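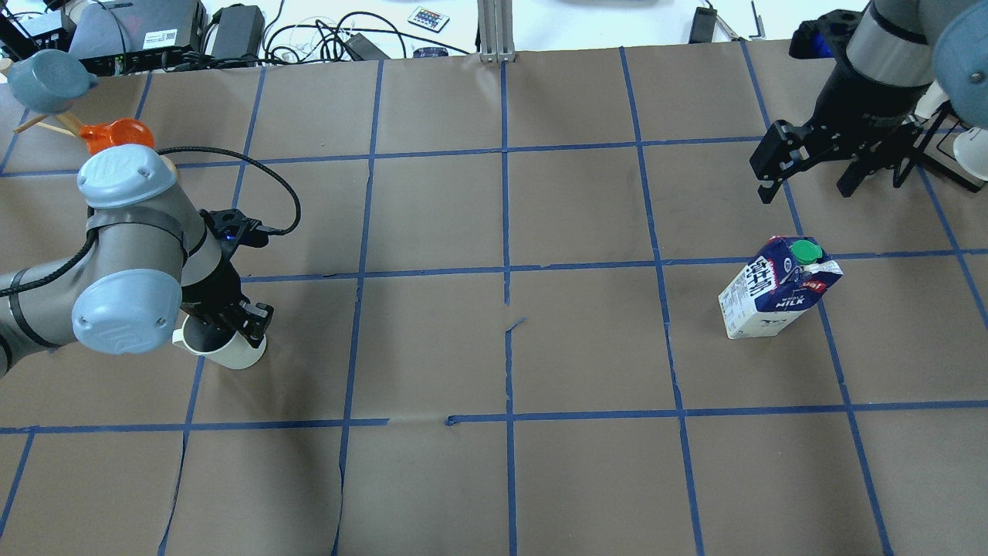 Gondthorpe Parish Words

Version of Aug 15, 2025

This is a word list made from the old parish papers of Gondthorpe and the farms of Grurkside. It has nearly 3000 entries. Each entry is one word or short phrase with its spelling as found, a modern spelling, a meaning, and the place in the papers where it stands.

The list is prepared by Atif Rana. Fouzia Awan read the difficult hands and made the second reading of all the land records.

What is in the folder

words.csv has the full list, one entry on each line.
sources.csv has the names of the 40 bundles of paper and the years they cover.
notes.txt has remarks on single words, in no special order.

Columns in words.csv

form: the word exactly as the clerk wrote it, with his capital letters.
modern: the spelling we chose. If we did not know, this column is empty.
meaning: a short meaning in English. A question mark at the end means that we are guessing.
bundle: the number of the bundle, the same as in sources.csv.
leaf: the number of the leaf. The back side has the letter v after it.
reader: AR or FA.

How the words were chosen

We took words for fields, tools, animals, weather, taxes and family relations. Names of persons are left out, but names of fields are kept, also when they contain a name of a person. Common words such as "house" are included only when the clerk used them in a sense that is strange today.

Bundle 13 was damaged by damp and many line ends cannot be read. Where a letter is missing we put a period for each letter we think is lost. Please do not search this bundle with exact match, it will give you very little.

Known problems

The letters u and v are mixed in the older bundles and we kept them so. In the land records the same field can appear under 3 different spellings, and we have not joined them yet. The word "paresmont" is entered as a field name, but Fouzia Awan believes that in two places it means a kind of rent. Both meanings are given.

Some leaf numbers changed when the papers were put in new boxes in October. The list uses the old numbers.

Use

You may copy and change the list for any purpose. Please write "Rana, Gondthorpe Parish Words" and the version date. Corrections are welcome, and it helps us if you give the bundle and the leaf together with the word.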